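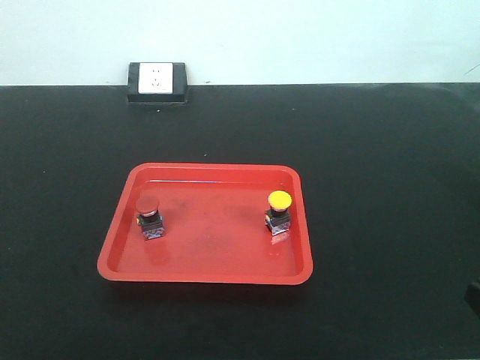

3.2 Where the households kept their chargers

We had gone into the Prumimley study expecting that people would tell us mostly about their phones, and so it came as a pleasant surprise how gladly they talked about sockets. Of the 300 households that returned the January diary, 89 named one fixed spot in the home where nearly everything was plugged in, most often a kitchen counter or a side table pushed up against a wall (Figure 4 shows an outlet box at the back of a black tabletop). Koivisto found much the same habit in his Kemppainen interviews, and we are grateful to him for letting us read his notes - all 3000 lines of them.

Figure 4. Outlet box against a white wall.

Families with small children tended to move the spot higher up over the years, and several wrote at length about the arguments this caused.

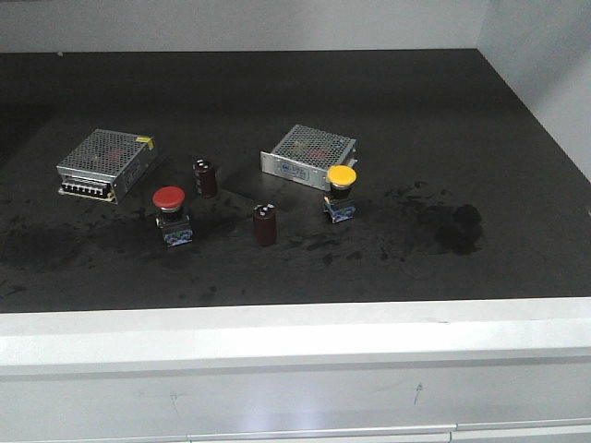

Did people who shared one charging spot also talk to each other more in the evening? Our diaries suggest they did, by 10 minutes on a usual night, though Noguchi rightly reminds us that larger families were more likely to share a spot in the first place, and we would not want to lean on the figure too heavily until the Civedano diaries have been coded as well.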